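Selamawit Degefa has sat through 363 public debates on the existence of God and would like it known that the chairs were bad at every one of them.

"Stacking chairs, mostly," she says. "Now and then a pew. You'd think that with eternity on the agenda somebody would have brought cushions."

We are in the Qin, a café in the middle of Onditz where she has written most of her second book and where the staff have stopped asking if she wants anything else. She has a pot of tea, a notebook held together with a hair band, and a cold. The book, And Now Your Questions, comes out from Pudach in September. It is a history of the God debate as a night out: who goes, who pays, what gets said in the car park.

She has no position on the motion. Or she has one and isn't telling, which in the circles she writes about is treated as a kind of vandalism. Believers assume she is a sceptic who is being polite. Sceptics assume she goes to church and is being sly. She was brought up in a house where grace was said before meals and argued over during them, and she will go that far and no further.

"People come up to me afterwards and say, 'But what do you think?' And I say I think he ran over time. They hate it."

The first debate she went to was by accident. She was a student, it was raining, and there was a sign outside a Methodist hall promising a clergyman, a biologist and hot drinks. She remembers the drinks. The biologist told the audience that religion was a disorder of frightened people, the clergyman told them that atheism was a disorder of people with difficult fathers, and the two men then shared a taxi.

"It was the taxi that got me. They'd spent two hours saying the other one had something wrong with his head. Then it was, 'Are you going past the station?'"

That habit of diagnosis has become the centre of the book. Her argument is that the public quarrel over religion gave up some time ago on asking whether a thing is true, and went over to asking what must be wrong with anyone who thinks so. Each camp has its own medicine cabinet. Believers are said to be wishful, suggestible, badly schooled. Unbelievers are said to be cold, literal, unable to enjoy a sunset without a receipt.

"The sunset comes up all the time," she says. "Both sides are obsessed with who's getting more out of the sunset. I have 20 pages of notes on sunsets. I've met militant atheists who cry at brass bands. I've met a canon who doesn't care for music and says so. It makes no difference, they go on stage and it's the sunset again."

And then there are the brains. Around the time she began going to these things in earnest, she noticed that speakers had started bringing slides of them. The slides were usually grey with a bit of orange. The orange was where God was, or where God wasn't, or where the speaker's opponent had a deficiency. She is careful to say she has nothing against people who study brains for a living, several of whom read her chapters and were patient about it. Her quarrel is with what happens to their work once it has been through a press office, a newspaper and a man with a laser pointer.

"I asked one speaker what the orange meant and he said, 'Activity.' I said, 'Activity doing what?' He said, 'Believing.' I said, 'Believing what?' And he looked at his watch."

Did she ask the other side too? She did. The other side had the same slide.

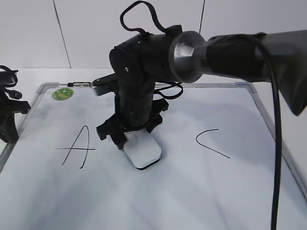 The chapter most likely to get her into trouble is the one on Brastik. Brastik is an online questionnaire, much loved on the circuit for a couple of years, which claimed to tell you how disposed you were to religious belief by asking you about everything except religion. It wanted to know how you loaded a dishwasher. It wanted to know if you had ever apologised to furniture. At the end you got a score and a paragraph, and the paragraph was what people read out at parties.

Degefa took it under her own name and came out as a natural mystic. She took it again the next morning, answering as truthfully as before but on a worse night's sleep, and came out as a materialist with a strong sense of order. She then took it on behalf of her late grandmother, a woman who attended church every day of her adult life, and was told that her grandmother would probably find organised religion unrewarding.

"She'd have been livid. She'd have gone round there."

What interested her was less the questionnaire than what was done with it. Speakers quoted it. One well-attended evening in Onditz opened with both sides announcing their scores, like boxers at a weigh-in. A pamphlet went round claiming that unbelievers had scored low for warmth, and a rival pamphlet claimed that believers had scored low for reasoning, and she wrote to the authors of both asking for the figures. The first never replied. The second sent her the first pamphlet, with some words crossed out.

She tells this very flatly, stirring her tea, and waits to see if I will laugh before she does.

It would be easy to make And Now Your Questions sound like one long raised eyebrow, and parts of it are. But the best chapters are about the audiences, and she plainly likes them. She handed out a form at the door wherever the organisers would let her, and got 721 back. The form asked where people had come from, who they had come with and whether they had ever changed their minds about anything big. It did not ask whether they believed in God, an omission that many of them corrected in the margins, in capitals.

Most had come with somebody who disagreed with them. That surprised her. She had expected two armies and found a lot of married couples.

"You get a pair in their sixties, she's chapel, he's nothing, they've been having this argument since before decimal coinage and they come to watch professionals do it. Like people who play a bit of tennis going to see proper tennis. And they sit there nudging each other. Every time someone lands one, there's a nudge."

One woman wrote on her form that she had come to see her husband's face. Another wrote that the heating was better than at home. A man who had travelled three hours to hear a speaker he admired put down that he had changed his mind once, in his thirties, about his brother, and that it had taken a funeral. Degefa wanted to use that as the last line of the book. Her editor at Pudach thought it was too neat, so it sits in the middle of chapter six between a passage on raffle tickets and a passage on parking.

"She was right, annoyingly. I'd have been so pleased with myself."

I ask whether anyone has ever been persuaded at one of these evenings, and she takes a while over it. Many debates hold a vote at the start and a vote at the end, and the winner is whoever shifts the most people. She doesn't trust it. She has watched friends of a speaker vote against him early on so as to be dramatically won over by nine o'clock. She has also seen a chairman miscount a show of hands, notice, and decide to live with it.

"But yes, I think so. Slowly. I don't think anybody walks in one thing and walks out another. I think they go home with a sentence stuck in them. You know when you've got a bit of popcorn husk? Like that. And it might be years."

Has she got one?

"I've got several. I'm not telling you those either."

She is harder on the professionals. There is a type, she says, that has been doing this so long it no longer hears the question. She can tell from the back of the hall which answer is coming by how the speaker picks up the water glass. One man she followed for a season told the same story about his daughter and a dead hamster at every stop, to great effect, and over the course of the tour the daughter went from eight years old to five. His opponent, who had heard it as often as she had, used to mouth along.

Do they dislike each other? Hardly ever, she says. They dislike people on their own side. A debater will forgive an opponent anything, on the grounds that the poor man is wrong, but an ally who gets the better slot will be spoken of at length, and in the dark, by the bins. Two of the most bitter feuds in the book are between atheists, and a third is between a pair of apologists who fell out over a lectern. She would have liked to put in more about the lectern. The lawyers took a view.

What she would change, if anyone asked her, is modest. She would ban the brain slides for a year and see if anybody missed them. She would make each speaker begin by stating the other one's case, and let the other one say when they'd got it right, even if it took all night. She saw this tried once, in a room over a pub. It took forty minutes to agree on what the word "faith" was being used for, people drifted to the bar, and she thought it was the best evening she'd had in years.

"There was no vote. They just sort of petered out. The landlord wanted to do the lights."

Her phone has been buzzing against the teapot for a while now. It is somebody in Onditz wanting to know if she would chair a debate there, later in the autumn, on whether science has made the soul redundant. There would be a small fee. She reads the message out, including the bit about parking, and starts typing with one thumb.

"I'm asking about the chairs," she says.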